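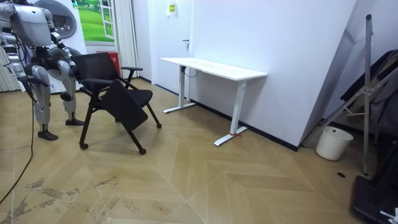
Wärmenetze II, Einheit 5: Abwasser als Wärmequelle

Letztes Mal ging es um Geothermie und damit um Quellen, für die man erst einmal tief bohren muss. Heute kommt mein persönlicher Liebling dran: das gereinigte Abwasser im Ablauf einer Kläranlage. Es fließt jeden Tag, es fließt auch im Januar, und in den allermeisten Orten läuft es mitsamt seiner Wärme einfach in den Fluss. Wer einmal an einem frostigen Morgen an einem Ablaufgerinne gestanden und den Dampf gesehen hat, versteht sofort, warum mich das so begeistert!

Ihr braucht für diese Einheit die Energiebilanz aus Einheit 2 und das Carnot-Kapitel aus der Thermodynamik. Taschenrechner bitte mitbringen, wir rechnen viel.

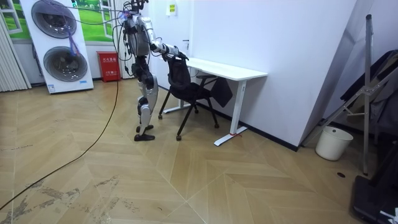 Skript: Ningsih Setiawan
Stand: 21/11/2024

5.1 Wo man die Wärme abgreift

Grundsätzlich gibt es drei Stellen: im Gebäude, im Kanal und hinter der Kläranlage. Im Gebäude ist das Wasser am wärmsten, die Menge ist aber klein und kommt stoßweise (morgens duschen alle, nachmittags fast keiner). Im Kanal liegt die Wärme nahe an den Abnehmern. Dort handelt man sich allerdings Biofilm auf den Tauscherflächen ein, und der Kläranlagenbetreiber hat ein Wort mitzureden: Kühlt man den Zulauf zu stark ab, leidet die Nitrifikation, denn die Bakterien arbeiten bei niedriger Temperatur langsamer.

Hinter der Nachklärung fällt dieses Problem weg. Das Wasser ist gereinigt, die Biologie hat ihre Arbeit getan, und dem Gewässer ist eine Abkühlung im Winter meistens sogar lieber als eine Erwärmung. Dafür liegen Kläranlagen gern am Ortsrand, am tiefsten Punkt, und man muss eine Leitung bis zum Netz bauen. Diese Abwägung zwischen Nähe und Reinheit begleitet uns durch die ganze Einheit.

5.2 Wie viel steckt drin?

Unser Rechenfall ist das Vorhaben Drornelura, die Wärmeauskopplung an der Kläranlage Pastow. Geplant hat sie das Ingenieurbüro Siregar, und ich darf die Auslegungswerte im Kurs verwenden, worüber ich mich sehr freue, weil man damit so schön rechnen kann.

Gegeben:
Trockenwetterabfluss in der Heizperiode: 219 m³/h
Ablauftemperatur im Auslegungsfall: 10 °C
Abkühlung am Wärmeübertrager: 4 K
Trassenlänge bis zum bestehenden Netz: 900 m
Versorgte Haushalte im Netz: 789

Die volumenbezogene Wärmekapazität von Wasser schreiben wir gleich in der praktischen Einheit, also 1,163 kWh/(m³·K). Damit ist die Entzugsleistung

Q0 = 219 · 1,163 · 4 = 1019 kW

Ein gutes Megawatt also, das bisher ungenutzt weggeflossen ist! Bitte beachtet, dass wir mit dem Trockenwetterabfluss rechnen und den Jahresmittelwert liegen lassen. Im Mittelwert stecken Regentage, und auf Regen an einem kalten, klaren Hochdrucktag kann man lange warten. Außerdem bringt Regen- oder Schmelzwasser im Mischsystem zwar Menge, drückt aber die Temperatur. Beide Ganglinien gehören nebeneinander auf ein Blatt, sonst täuscht man sich leicht.

Noch eine Falle: der Nachtabfluss. Zwischen zwei und fünf Uhr sinkt die Menge deutlich ab, bei kleinen Anlagen oft auf die Hälfte des Tagesmittels oder darunter. Lasst euch vom Betreiber Stundenwerte geben, Tageswerte reichen für die Auslegung nicht.

5.3 Vom Entzug zur Heizleistung

Mit 10 °C heizt man kein Haus, also brauchen wir die Wärmepumpe. Das Wasser verlässt den Übertrager mit 6 °C. Für die Verdampfung setzen wir 2 K Grädigkeit an und kommen auf 4 °C, also 277 K. Das Netz will 70 °C Vorlauf, kondensiert wird 2 K darüber bei 72 °C, also 345 K.

Carnot-Leistungszahl: 345 / (345 − 277) = 5,07

Reale Maschinen erreichen einen Teil davon. Wir nehmen einen Gütegrad von 0,55 an und erhalten

COP = 0,55 · 5,07 = 2,79

Die Heizleistung folgt aus der Bilanz. Was an der Quelle entzogen wird, ist die Heizleistung abzüglich der elektrischen Antriebsleistung (die Gehäuseverluste vernachlässigen wir hier):

QH = Q0 · COP / (COP − 1) = 1019 · 2,79 / 1,79 = 1588 kW
Pel = 1588 − 1019 = 569 kW

In der Klausur wird an dieser Stelle sehr gern Q0 einfach mit dem COP multipliziert. Bitte nicht! Der COP bezieht sich auf die elektrische Leistung, und wer Q0 · COP rechnet, zaubert sich fast zwei Megawatt dazu, die es nicht gibt.

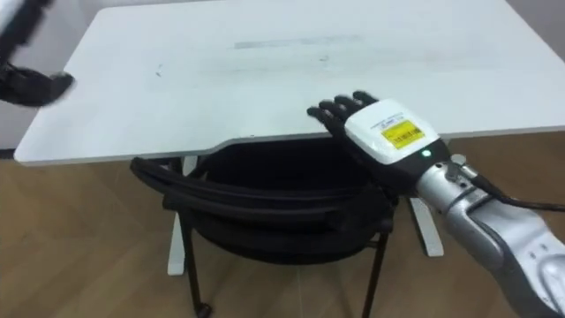

Jetzt wird es spannend, denn wir drehen an der Vorlauftemperatur. Angenommen, das Netz käme mit 60 °C aus. Dann kondensieren wir bei 62 °C (335 K), der Hub schrumpft von 68 K auf 58 K, und es gilt

COP = 0,55 · 335 / 58 = 3,18
QH = 1019 · 3,18 / 2,18 = 1486 kW
Pel = 467 kW

Schaut euch die Zahlen in Ruhe an. Die Heizleistung geht bei gleichem Entzug etwas zurück, weil weniger Strom hineingesteckt wird, und der Strombedarf je Kilowattstunde Wärme sinkt von 0,36 auf 0,31 kWh. Über eine Heizperiode ist das richtig viel Geld. Deshalb lohnt es sich, vor dem Kauf der großen Maschine durch die Keller zu gehen und die Übergabestationen anzusehen: falsch eingestellte Regler, Bypässe, die irgendwann einmal jemand geöffnet hat, Trinkwasserspeicher mit zu kleinem Register. In Wurndale, dem Ortsteil, in dem der größte Teil des Netzes liegt, steht genau das im Arbeitsplan, und zwar vor der Inbetriebnahme der Wärmepumpe.

5.4 Direkt oder mit Zwischenkreis?

Man kann das gereinigte Abwasser direkt durch den Verdampfer schicken oder einen Zwischenkreis mit Wasser-Glykol-Gemisch dazwischensetzen. Der Zwischenkreis schützt den Verdampfer vor Schwebstoffen und Korrosion und hält bei einer Leckage das Kältemittel vom Gewässer fern. Er kostet aber Temperatur. Rechnen wir mit 3 K zusätzlich, dann verdampfen wir bei 1 °C (274 K), und aus 2,79 wird

COP = 0,55 · 345 / 71 = 2,67

Dazu kommt der Strom für die zusätzliche Pumpe. Trotzdem entscheiden sich viele Planungsteams für den Zwischenkreis, und ich kann das gut nachvollziehen: Ein verschmutzter Plattenübertrager lässt sich öffnen und reinigen, ein beschädigter Verdampfer legt die ganze Maschine lahm. Beim Ablaufwasser empfiehlt sich zusätzlich ein automatischer Rückspülfilter, auch wenn die Nachklärung gut arbeitet. Bei Schlammabtrieb nach einem Starkregen ist man um jede Filterstufe froh.

Zum Kältemittel nur kurz, das vertiefen wir in Einheit 7. Ammoniak ist thermodynamisch wunderbar, aber giftig, und braucht ein entsprechendes Maschinenhaus mit Gaswarnanlage. Propan und Isobutan sind brennbar. Die synthetischen Stoffe sind bequem in der Handhabung, stehen aber regulatorisch unter Druck. Auf einem Kläranlagengelände hat man immerhin Platz und Abstand zur Wohnbebauung, was die Diskussion um Ammoniak sehr entspannt.

5.5 Die Leitung zum Netz

Viele erschrecken beim Wort Trasse und denken sofort an Verluste. Rechnen wir es einfach aus. Für gut gedämmtes Doppelrohr setzen wir 20 W je Meter Trasse an, Vorlauf und Rücklauf zusammen:

900 m · 20 W/m = 18 kW

Gemessen an 1588 kW Heizleistung ist das etwas mehr als ein Prozent. Bei Volllast! Im Sommer sieht es anders aus, da läuft vielleicht nur ein Zehntel der Leistung durch dieselbe Leitung, und der Verlust bleibt nahezu gleich. Das eigentliche Thema bei der Trasse sind die Baukosten, also Querungen, Oberflächen und Grundwasserhaltung.

Alternative zum Nachdenken: Man verlegt eine kalte Leitung mit ungedämmtem Rohr bis zu einer Energiezentrale im Ort und stellt die Wärmepumpe dort auf. Das spart Dämmung, verlangt aber größere Durchmesser, weil bei 4 K Spreizung viel mehr Wasser bewegt werden muss als bei 30 K. Den Vergleich der Volumenströme rechnet ihr in Aufgabe 3.

5.6 Speicher

Nachts fließt wenig Abwasser, morgens will das Netz viel Wärme. Ein Pufferspeicher überbrückt das. Sollen vier Stunden lang 300 kW zusätzlich bereitstehen, brauchen wir 1200 kWh. Bei 30 K nutzbarer Spreizung:

V = 1200 / (1,163 · 30) = 34,4 m³

Darauf kommt ein Zuschlag für die Mischzone zwischen warm und kalt, die man nicht nutzen kann. Schlank und hoch ist besser als breit und flach, und die Einströmgeschwindigkeit muss niedrig bleiben, sonst rührt man die schöne Schichtung durch. Ein größerer Speicher erlaubt außerdem, die Wärmepumpe in Stunden mit günstigem Strom zu fahren. Das wird unser Thema in Einheit 6. 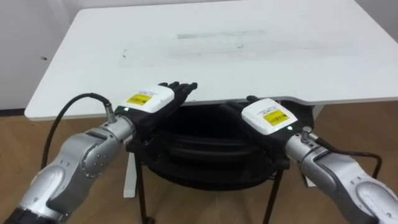
Abb. 1: Weißer Tisch, darunter ein schwarzer Bürostuhl.

Aufgaben bis zur nächsten Einheit

Aufgabe 1: Wiederholt die Rechnung aus 5.3 mit 3 K Abkühlung statt 4 K. Achtung, die Verdampfungstemperatur ändert sich mit!

Aufgabe 2: Der Gütegrad der Maschine sinkt in Teillast auf 0,48. Wie groß ist die elektrische Leistung bei halbem Entzug und 70 °C Vorlauf?

Aufgabe 3: Berechnet den Volumenstrom für die kalte Leitung (1019 kW, 4 K) und für die warme Leitung (1588 kW, 30 K). Schätzt bei 1,5 m/s Fließgeschwindigkeit die Innendurchmesser ab.

Aufgabe 4 (für alle, die Lust haben): Sucht euch die Kläranlage eures Heimatortes und überschlagt deren Potenzial. Im letzten Oktober kamen dabei ganz tolle Ergebnisse heraus, und bei zwei Gruppen ist eine Abschlussarbeit daraus geworden.

Lösungswege bitte mit Einheiten aufschreiben. Abgabe handschriftlich oder als Datei, beides ist in Ordnung.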